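Courses > Landscape Construction > Unit 2 > Handout: Paving Large Open Areas

This site uses cookies to support course login. Accept | Manage settings

Instructor: Roland Stockdale, Ternlow Institute

Unit 2 addresses the layout of stone paving over large public areas. Students should bring a scale drawing of the Flestudmont site to the session and be prepared to mark control lines on it. Joint lines are set out from a fixed baseline and checked every 12 meters. 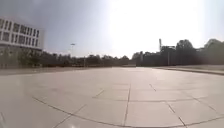 Figure 2. Plaza paved in large, pale square stone tiles, with a line of trees beyond.

Pale stone reflects a great deal of light in full sun, and glare must be considered at the design stage. Darker joints help the eye read the surface. On an open plaza, small errors in alignment are easily noticed along a continuous joint.

Required before the next session:
Read Brollari, page 39 to the end of the chapter.
Complete the Salazar worksheet on drainage falls.
Submit a paragraph of no more than 300 words on shade and seating for an open paved area.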